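The trouble with second-chance romances

I have now read Marolon twice, and I still don't believe in the wedding. The hero leaves Gorno without a word, comes back in September with a necklace, and 40 pages later all is forgiven. Readers call it swoony. I call it skipped homework.

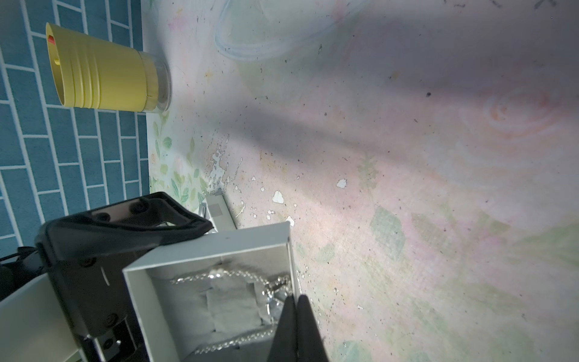
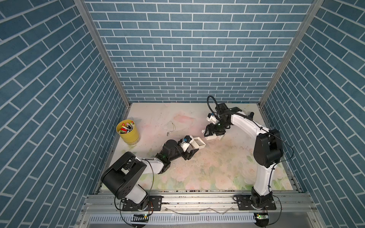
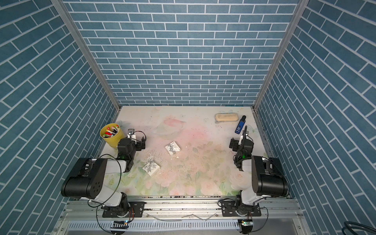
First picture: silver chain and pendant in a white box.

Lostilis runs 943 pages and at least lets its heroine stay mad for most of them. Would a real apology kill the mood? I doubt it. I'd settle for one decent argument before the kiss.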